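Showing Is the Easy Part

Jan 17, 2022

Every few months somebody sells us the same promise with a new coat of paint. Forget programming, they say. You show the robot the job and it learns. The latest round comes from Wallonby, whose pitch deck for its Bronum system has a slide reading "If you can do it, you can teach it." I sat through that deck in September, and I have been arguing with it in my head ever since.

I'll grant the parts that are fair. Guiding a machine through a chore beats writing out every joint angle, and anybody who has tried the old way knows it. I also prefer the newer setups, where the person holds a pair of grippers and does the work directly, to the remote control rigs I tried at Sorent, which felt like threading a needle in oven mitts. With the gripper in your own hand you at least feel the thing push back.

But what gets recorded is one person's way of doing a chore on one table. Take sweeping up. I was told that 25 demonstrations were "plenty" for a small cleanup task. Plenty for what? The same paper, the same brush, the same dustpan laid down the same way? Change the brush for one with stiffer bristles and you have a different job. Put the pile near the edge and you have a different job again. When I asked how many of those 25 included a mistake and a recovery, the answer was 2. The other 23 were clean runs, and a robot raised on clean runs has no idea what to do when a scrap slides under the lip of the pan.

Then there is the labor. The sales talk treats a demonstration as free, as if it fell out of the air. A person stands there and does it, over and over, with a tool clamped where their fingers should be. I lasted 9 tries before my wrists complained and my technique changed. I started taking shortcuts. Does the robot learn the shortcuts too? I assume so. It has no way to tell my skill from my boredom.

The people at Akinola were more candid than most. They told me they throw out a good share of what they record and argue over the rest. I would like to see that on a slide. How much was thrown out, who decided, and did the brush ever change?

Until I see those numbers I'm going to keep treating "just show it" as a sales line. Showing is a skill, it wears people out, and we haven't agreed on what a good one looks like.

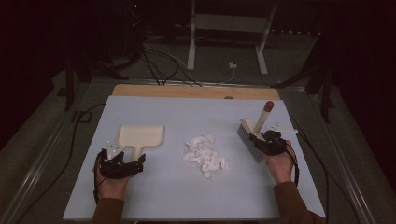
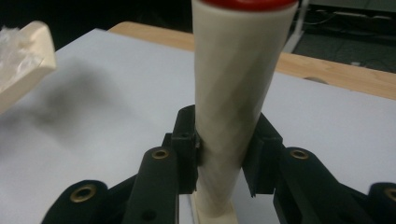 Hand-held grippers at work: a brush and dustpan with paper scraps between them (first), and a cream-colored cylinder with a red cap held between two black finger pads (second).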